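Home | Reports | Grants | Contact

Brekness Court Diversion Project: progress report to the Drammont Fund
Monday, June 4, 2018

Claltitum promised us 14 referrals a month from the county court. We got six in February and fewer since. The prosecutor's office blames paperwork. I have my doubts, as the form is one page.

Repeat arrests are down, but I would not read much into that with a group this small. Damilola Igwe wants a 365-day follow-up before we claim anything, and I agree. 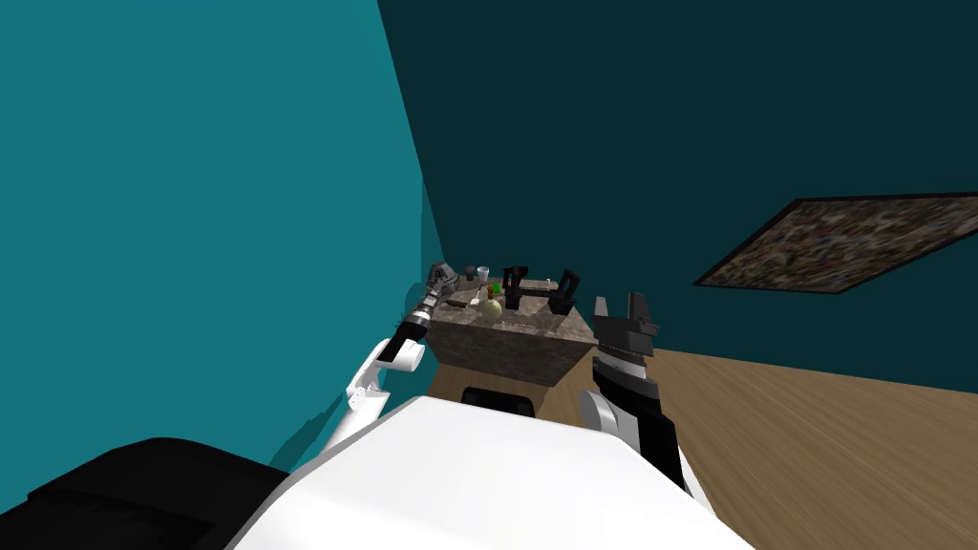

Money
We have spent up to $500 on bus passes. I can't yet show they improved court attendance.

Eifion Humphreys

Comments
okonkwo_r: Who picks the cases?
Dee: Still waiting on last year's numbers.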